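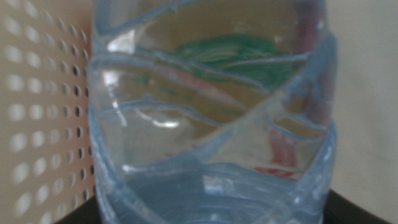 Home Kitchen Cleaning Weekend Telly & Gossip Contact

Filed under: Hosting at home, Reality TV

Right, the new series of Nudmont starts on Thursday and I've got my sister, two girls from work and next door all coming round to scream at the screen again. I've been hosting finale nights and launch nights in my little front room since the very first Clidum wedding special (the one with the swan, if you know you know), and I've picked up a fair few tricks for doing it without missing a single row, snog or walk-out.

Do the food before the titles. All of it. I used to nip out in the adverts to turn the sausage rolls and I missed the entire Helmy reunion kiss because I was fighting with the oven door! Now everything goes in at 200 degrees an hour before people arrive, then sits under foil with a tea towel on top. Warm is fine. Everybody is looking at the telly anyway.

Crisps are too loud. I know, I love them too, but there's always a whispered bit by the pool and someone is always chewing. Soft things work much better: little squares of pizza, cheese scones, grapes, those squidgy brownies. Save the crisps for the adverts and the bit at the end where they show you next week.

If you're serving anything red (wine, salsa, beetroot dip if you're fancy), put an old throw over the sofa first. We had a gasp during the Mostumero dumping that sent half a glass of Rioja down my cream cushions. Cold water and a splash of white vinegar, dab don't rub, and then in the wash at 60 if the label lets you. Check the label. I shrank one and it's now the cat's.

Glasses all look the same after the second drink, so tie a bit of wool round each stem. I let people pick the colour of the contestant they're backing, which starts arguments, but good ones.

For the sweepstake I charge 50p a go and write the names on bits of cereal box. Fold them in half twice or people feel for the edges. My sister swears she doesn't. She's had the winner three series running.

Put your phones in a bowl if you're watching on catch-up! I can't stress this enough. One of the girls opened her Instagram halfway through the Clidum final and there were the happy couple, all loved up on a beach, ring and everything, and her face gave it away to the whole room. I had forty minutes left to watch. I'm still cross.

A tray on a footstool beats a coffee table if your room's as small as mine, and you can slide it out of the way when somebody needs the loo. Stick a bit of non-slip drawer liner underneath. Mine came off a roll I'd bought for the cutlery drawer and it has never budged.

Candles make the room smell lovely but they do reflect in the screen, so pop them behind you on the windowsill (away from the curtains please) or use a lamp in the corner. I keep one lamp on low so people can find their drinks.

Washing up waits till morning. Fill the sink with hot water and a squirt of liquid, chuck the forks in and go back to the sofa, as the after-show is on straight away and that's where they bring out the exes.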